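The best training set I ever worked on had 1165 clips in it, and I could have told you something about nearly every one. I bring this up because people in our corner of robotics talk about data mostly by weight. Hours, terabytes, episodes per shift. I love a big dataset as much as anyone, but I think the fun (and most of the value) is in the messy business of gathering the examples in the first place, and I'd like to see more people who write the training code go and do it for a while.

## Go where the parcels are

I spent a good part of November on a project called Rulto, which is meant to learn small-parcel handling from watching people's hands. The first plan was a clean bench, a gray backdrop and a set of matching boxes. We recorded more than 200 takes that way and they looked gorgeous! The model learned them in no time and then fell apart the moment a box had shiny tape on it.

So we took the recording to working rooms. A packing room has shelves that are too full and cartons in three shades of brown. Somebody is at the computer and somebody else is leaning over to reach the desk. The floor reflects the lights. Every one of those things is a gift to a learning system, and you'd have a terrible time inventing them on purpose. I tried once, with a bag of props, and what I got was a room that looked like a person had arranged a mess.

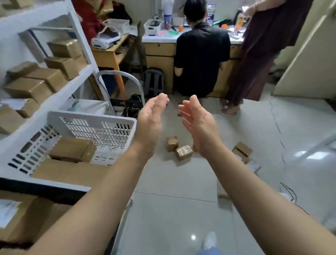

The hands matter just as much as the room. When you record from the head, you get what the person was looking at, more or less, and you get the little pauses. I used to trim those pauses. Empty hands, nothing picked up yet, what's the point? Then a colleague at Gornwood left them in for one run, and the policy got noticeably better at approaching a box before closing on it. Getting ready is part of the job - I had been throwing away the part where the person decides how wide to open their hands.

These days I ask for untrimmed takes and I watch a lot of them. It's slow. It's also the most I've learned about manual work in years. People square up a carton with the side of a thumb. They turn a parcel to find the label before they lift it, and two people doing the same task will hardly ever do it the same way.

## Against the perfect demonstration

There's an argument that you should only keep expert takes, and I understand it. Fumbles teach fumbling. For the Prirnen set we kept them anyway, tagged, with a short note on what went wrong, and I'd do it again. A box that slips and gets caught shows the model a recovery, and recoveries are hard to ask for. Tell someone to drop a box naturally and see what you get.

What I'd push back on harder is the habit of sending a one-page instruction sheet to a site and waiting for files to arrive. Our first sheet had 11 rules. By the end it had five, and the one people found most useful was "work at your normal speed." The rest we sorted out by standing there, wearing the camera ourselves and finding out that it pinches above the ears after half an hour.

I'd also like us to treat the people recording as colleagues with opinions. They know which boxes are awkward. At the Mykhailiuk site they told us our task list skipped flat mailers completely, and flat mailers were a big share of their day. We added them that same afternoon, and they're still the clips I show first when anyone asks what the set looks like.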